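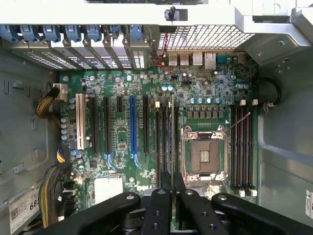
Selon Maëlle Hawthorne, le compte rendu précédent se trompe sur un point : la barrette doit être présentée droite au-dessus de son emplacement, les deux extrémités à la même hauteur, et non engagée d'un côté puis basculée. La formulation « insérer en biais » figure deux fois dans le texte diffusé. Elle demande que les deux passages soient corrigés avant toute nouvelle impression de la fiche de montage.

Correction adoptée sans vote. Le compte rendu précédent est approuvé sous cette réserve.

COMPTE RENDU DE LA RÉUNION TECHNIQUE
Projet Valthorpe, remise en état des unités centrales
Atelier Gauthier, salle du fond, jeudi, 14 h 10
Présidence : Normand McKinnon
Secrétariat : Maëlle Hawthorne
Excusé : le représentant du magasin

Ordre du jour
Point 1. État du stock
Point 2. Pose des modules de mémoire
Point 3. Cartes d'extension et équerres
Point 4. Câblage interne
Point 5. Nettoyage et ventilation
Point 6. Essais et rebuts
Point 7. Fournitures
Point 8. Divers

1. État du stock

L'inventaire arrêté lundi donne 371 unités centrales à traiter, toutes provenances confondues. Les tours de la série Gullau forment la plus grande partie du volume. Le reste est hétérogène et sera traité en fin de campagne, machine par machine, sans fiche dédiée.

Les modules de mémoire récupérés sont au nombre de 799. Ils sont stockés en boîtes antistatiques, par capacité, sans tri par fréquence. N. McKinnon rappelle que l'absence de tri par fréquence avait été acceptée pour la phase de démontage seulement. La phase étant close, le tri doit être fait. Il propose de l'inscrire sur l'étiquette de la boîte et d'abandonner la gommette de couleur, illisible une fois la boîte rangée.

Décision : tri par capacité puis par fréquence. Étiquette unique sur la face avant de la boîte. Les modules sans étiquette de fabricant lisible sont mis à part et lus au banc avant classement.

2. Pose des modules de mémoire

Discussion longue. La fiche en vigueur décrit la pose boîtier debout, panneau latéral déposé. Dans cette position, l'opérateur travaille bras levé et ne voit pas le détrompeur. Les reprises relevées sur les dernières séries concernent presque toujours un module posé mais non verrouillé.

M. Hawthorne demande que la pose se fasse systématiquement boîtier couché, carte mère vers le haut, éclairage venant de l'arrière du boîtier. La tranche du module se lit alors correctement par rapport au connecteur. Le module est tenu par les chants courts. Les contacts ne sont jamais touchés.

N. McKinnon est d'accord sur la position du boîtier, moins sur l'éclairage : la grille d'aération en nid d'abeille laisse passer une lumière vive qui gêne la lecture des sérigraphies autour des connecteurs arrière. Il préfère une lampe articulée côté opérateur. Après échange, les deux sources sont admises, au choix du poste.

Texte retenu pour la fiche :

Ouvrir les verrous du connecteur.
Contrôler l'absence de poussière dans la rainure.
Aligner l'encoche du module avec le détrompeur.
Descendre le module d'aplomb, sans appui, jusqu'au contact.
Appuyer aux deux extrémités simultanément jusqu'à l'enclenchement des verrous.
Contrôler visuellement que la ligne des contacts a disparu sur toute la longueur.

Le terme « forcer légèrement » est supprimé de la fiche. Il est remplacé par « appuyer de façon continue ». Si le verrou ne se referme pas, le module est retiré et l'alignement repris depuis le début.

Point resté ouvert : l'ordre de remplissage des connecteurs. Les relevés pris sur les Gullau ne concordent pas d'une révision de carte à l'autre. M. Hawthorne reprendra la documentation et fournira un tableau par révision.

3. Cartes d'extension et équerres

Les équerres de fond sont conservées sur les emplacements libres. Il est constaté que des boîtiers sont revenus du nettoyage avec des emplacements ouverts, les équerres ayant été versées dans la boîte à vis commune. Cette pratique cesse. Les équerres restent avec leur boîtier, vissées ou, à défaut, dans un sachet fixé au châssis.

Les clips de maintien en plastique bleu situés le long du rail arrière sont fragiles à la charnière. Ils sont ouverts un par un, à la main, sans tournevis. Un clip cassé est signalé sur la fiche suiveuse et ne justifie pas à lui seul la mise au rebut du boîtier, l'équerre pouvant être tenue par sa vis.

Pour les emplacements munis d'un levier de déverrouillage, la carte n'est tirée qu'une fois le levier dégagé. N. McKinnon signale deux connecteurs arrachés sur la série précédente, l'un et l'autre parce que le levier était masqué par la carte voisine. Il est convenu de déposer d'abord la carte voisine, même si elle doit être remise au même endroit.

La question du remplacement des cartes graphiques d'origine est renvoyée. Elle ne relève pas du présent marché.

4. Câblage interne

Les fils fins torsadés qui rejoignent les petits connecteurs de la carte mère sont laissés branchés chaque fois que l'opération le permet. Lorsqu'ils doivent être débranchés, la position et le sens sont relevés sur la fiche suiveuse avant dépose. Une photographie ne remplace pas le relevé écrit. La longueur de boucle d'origine est conservée et aucun collier n'est posé à moins d'une largeur de main de la zone mémoire.

M. Hawthorne indique que les colliers ajoutés à l'atelier ces derniers mois sont trop serrés. Plusieurs gaines sont marquées. Elle demande le retour au ruban auto-agrippant. Accordé pour les nouvelles séries, sans reprise des unités déjà fermées.

Les nappes et câbles d'alimentation ne sont pas passés au-dessus des connecteurs de mémoire. Lorsque la longueur disponible l'impose, le cas est soumis à N. McKinnon.

5. Nettoyage et ventilation

La soufflette est utilisée ventilateurs bloqués. Le passage se fait de l'intérieur vers l'extérieur pour la grille arrière, puis au pinceau sec sur les alvéoles. Les brosses à poils synthétiques encore présentes au poste de nettoyage sont retirées.

L'intérieur du châssis n'est pas essuyé au chiffon. Les bords de tôle pliée accrochent les fibres, qui se retrouvent sous la carte mère. Le chiffon reste autorisé pour les panneaux extérieurs.

Le temps moyen de traitement d'une unité, de l'ouverture à la remise du panneau, est de près de 53 minutes. N. McKinnon considère que la valeur est acceptable mais qu'elle mélange des opérations qui devraient être mesurées à part. Le nettoyage sera chronométré séparément à partir de la prochaine série. Pas d'objectif chiffré fixé en séance.

6. Essais et rebuts

L'essai mémoire est conduit panneau ouvert, sur banc, avec un passage complet de l'outil de diagnostic. Un module en erreur est déplacé dans un autre connecteur et testé une seconde fois. S'il échoue de nouveau, il part au rebut. S'il passe, c'est le connecteur d'origine qui est examiné, à la loupe puis à l'air sec.

Sur la dernière série, 6 cartes mères ont été écartées. Motifs notés : connecteur de mémoire endommagé, composant arraché près du bord arrière, absence de démarrage sans cause identifiée. M. Hawthorne fait observer que le dernier motif est trop large et qu'il faudrait au moins distinguer l'absence totale d'alimentation du démarrage interrompu. Deux lignes seront créées sur la fiche.

Les cartes écartées sont démontées de leur châssis et stockées à plat, côté composants vers le haut, une par étagère. Les châssis sains sont conservés pour pièces : rails, équerres, loquets, visserie.

7. Fournitures

Sulov a confirmé la disponibilité des sachets antistatiques au format long. Le format court, commandé par erreur, est accepté en retour sous réserve d'emballage non ouvert. Deux cartons ont été entamés et resteront à l'atelier, pour les petites cartes.

Les bracelets de mise à la terre du poste de montage sont à remplacer. Le contrôle de résistance est hors tolérance sur l'un d'eux et le cordon de l'autre est pincé. En attendant la livraison, le poste utilise les bracelets du banc d'essai, qui doivent y être rapportés avant toute mise sous tension.

Visserie : les vis à tête ronde des équerres et celles des panneaux latéraux ne sont pas interchangeables et ne doivent plus être rangées ensemble. Le casier sera réétiqueté.

8. Divers

Le tapis de la table principale se décolle côté fenêtre. Réparation demandée.

La fiche de montage passe à l'indice suivant après intégration des points 2, 3 et 4. Les exemplaires de l'ancien indice sont retirés des postes le jour même de la diffusion. Celui qui est affiché au banc d'essai comporte des annotations manuscrites à reporter avant destruction.

Actions

N. McKinnon : commande des bracelets, relevé séparé des temps de nettoyage, retour des sachets à Sulov.
M. Hawthorne : correction du compte rendu précédent, tableau de remplissage par révision de carte, nouvelle fiche de montage, lignes supplémentaires sur la fiche d'essai.
Magasin : tri et étiquetage des boîtes de mémoire, casier à vis.
Poste de nettoyage : retrait des brosses synthétiques.

Prochaine réunion en septembre, même salle. Le tableau de remplissage devra être disponible à cette date.

Séance levée à 15 h 45.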